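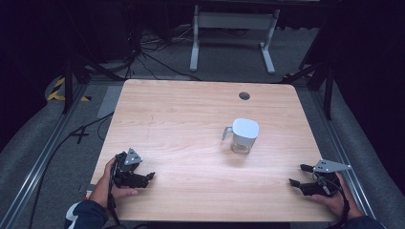 Chapter 4. Planning the Budget for Hand-Held Grippers

Many buyers look first at the price of the gripper. In this chapter we begin with the work, and we come to the price later. Kieran Whiteley, who planned the equipment at Clidbridge, wrote his first list with only two lines: a pair of grippers and a table. The final list had ten lines.

We use cookies to improve your reading experience. Accept | Manage settings

The missing lines were mostly small things, such as cables, stands and finger pads. The pads deserve special attention. They are wearing parts, and a plan which forgets them is too low already in the first year. At Clidbridge the pads were budgeted as a fixed yearly cost – 80 dollars for each gripper – and the spare cables as 90 dollars for each table.
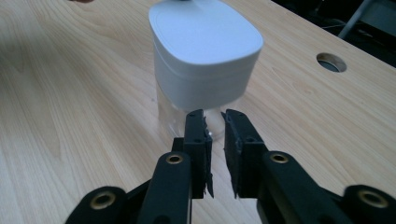 Figure 4.1. Finger pads with frayed lining, in front of a lidded container.

Before you ask for offers, write down which objects must be held, and how wide they are. Section 4.1 compares two offers, from Hurkelton and from Jemum, for the same list of objects. Section 4.2 explains how to divide the costs between purchase and upkeep.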